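Guía de buenas prácticas para celdas con dos brazos, de Clerska. Reseña tras un trimestre de uso

Compré la guía de Clerska en enero, en la edición impresa de 322 páginas. Buscaba un texto al que remitir a la gente nueva del laboratorio sin tener que sentarme con cada persona a repetir lo mismo. Ya usábamos el cuaderno de Scanlon, que es gratuito y bastante más corto, y las hojas de procedimiento que Áine Tully fue redactando por su cuenta. La comparación sale sobre todo con esos dos materiales.

El libro está dividido en 6 bloques. Los dos primeros repasan la normativa y no aportan mucho a quien ya haya leído las normas de robots industriales y colaborativos. Resumen bien, eso sí, quién es responsable de la evaluación de riesgos cuando la celda la monta el propio usuario, que es nuestro caso. El bloque tres trata la delimitación del espacio: marcas en el suelo, distancia a los pasillos, paso de personas ajenas a la tarea. Es el que más hemos aplicado. Propone decidir primero por dónde camina la gente y colocar la mesa después – nosotros lo habíamos hecho al revés.

El bloque cuatro está dedicado a la manipulación de objetos pequeños sobre mesa con los dos brazos trabajando a la vez. Recomienda fijar por escrito una zona de cada brazo y una zona compartida, y que en la compartida solo entre una pinza cada vez durante las primeras pruebas. También pide que los envases altos y los bajos no se mezclen en la posición inicial hasta haber comprobado las trayectorias de aproximación.
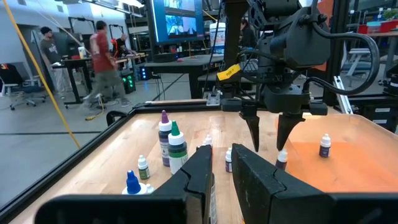

Esa última regla me parece demasiado estricta. Con botes de distinta altura el problema aparece al bajar la pinza cerca del más alto, y se resuelve igual definiendo una altura mínima de tránsito para toda la mesa. La guía menciona esa opción en una nota al pie y no la desarrolla. Ismail Shawky, que lleva las pruebas de agarre, la ha incorporado a nuestra hoja y funciona sin complicaciones.

El apartado de cables es corto pero útil. Distingue entre los que se mueven con el brazo y los que quedan fijos, y pide revisar los primeros al principio de cada turno. La lista de comprobación que lo acompaña tiene 6 puntos y cabe en una tarjeta. La tenemos plastificada junto a la parada de emergencia.

Peor resuelto está el bloque cinco, sobre registro de incidencias. Propone el formulario de Pronditz casi sin cambios, pensado para una línea de producción, con campos de lote y turno que en un laboratorio quedan en blanco. El de Scanlon es mejor. El bloque seis son anexos y plantillas, que se descargan aparte desde la web de Bravoria con un código que viene en la contraportada. El código me falló dos veces y tuve que escribir a soporte; contestaron al día siguiente.

La traducción es correcta, aunque alterna «pinza» y «garra» para lo mismo y en el índice solo figura la primera. El papel aguanta bien el uso en taller.

¿La compraría otra vez? Sí, por los bloques tres y cuatro. Para un equipo con una sola celda y un brazo, el cuaderno de Scanlon es suficiente. Con dos brazos sobre la misma mesa y gente pasando cerca, la de Clerska cubre cosas que el otro ni menciona. Le pongo cuatro estrellas de cinco.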